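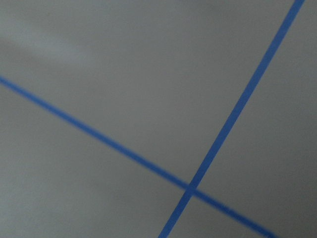
Slide 1: What I went to see

Morning, everyone. I've got 15 minutes, so I'll keep the travel part short. In August I spent a day at the Stuvemia open day, out at their Ovdale site. They build small pick-and-place arms for light assembly and packing. The one they want us to look at is called Jullura.

Leave the tape slide up while people sit down. Two strips of blue tape crossing on a grey surface. Say that I'll come back to it on slide 4.

I went because we were told Jullura could take over the kitting bench. I came home less sure of that than the brochure is. I'm not against the thing. I just want us to know what we'd be paying for.

Slide 2: How the day ran

Doors at 9:30, coffee, a welcome talk, then groups through the demo hall. My group was 15 people, mostly from packing and small parts, plus a couple who I think were hoping to sell Stuvemia something.

The welcome talk had a video in it. The video was very good. Fast cuts, music, arm never misses. I asked if it was played at real speed and was told "mostly". Pause here, people usually laugh.

The hall had 2 working cells. One was behind glass and ran the same loop all day. The other was open for questions, and that's the one I stood at until they asked me to move along.

Slide 3: The number on the banner

The banner over the door said 394 picks an hour. Write it on the whiteboard if there is one.

What I wanted to know was 394 of what. The answer I got was identical plastic housings, laid out in a tray, same way up, with the tray in a fixed spot. Fair enough, somebody's line looks like that. Ours doesn't. Our bins come to the bench however they come.

I asked what happens when the part is upside down. They said the software handles it. I asked to see it handle one, and they said the open cell wasn't set up for that today. I asked again after lunch and got the same answer from a different person.

For comparison, I timed the open cell myself on my phone. It did 63 picks while I stood there, and then an operator stopped it to reload the tray. The reload isn't in the banner figure. I checked.

Slide 4: Tape

Go back to the opening picture.

The blue strips cross at a slant, a skewed X, with four unequal patches of grey around them. I'd like you to think about a bench that has to be marked out, and what that means for us.

The demonstrator's explanation was that tape is a quick way to set out a work area, and that a proper install would use a fixture. I believe that. But a fixture has to be designed, built, bolted down and paid for, and it wasn't on the price sheet. Someone also has to own it when the product changes. We change product a lot.

I asked what would happen if a tape mark was moved by a finger's width. I was told the arm would "adapt". I offered to move one. They said no thanks — politely, but no.

Slide 5: What I did like

I should be fair here, don't rush this bit.

It was quiet. I could talk at a normal volume right beside it. The stop button was where your hand goes. The teaching screen was plain, and a woman in my group who'd never used one had it doing a simple move before the tea break. The staff didn't dodge questions about guarding, and they gave me the paperwork without my having to ask twice.

They also said the Toledo customer has been running a cell for a full season. I'd put more weight on an hour at that site than on another open day. I've asked for a contact and haven't heard back yet.

Slide 6: What I'd ask for next

Before anyone signs anything:

A trial with our own bins, tipped out the way they arrive.

Reload time counted in the hourly figure.

A written price for the fixture, and for changing it.

One of our own operators on the controls, with their people standing back.

If Stuvemia agree to all of that, I'll happily come back up here and say something nicer. If they'll only do trays, I think we should keep the kitting bench as it is and look again next year.

Questions. If someone brings up the video, offer to play it at half speed. Handouts are by the door, price sheet is on the back page.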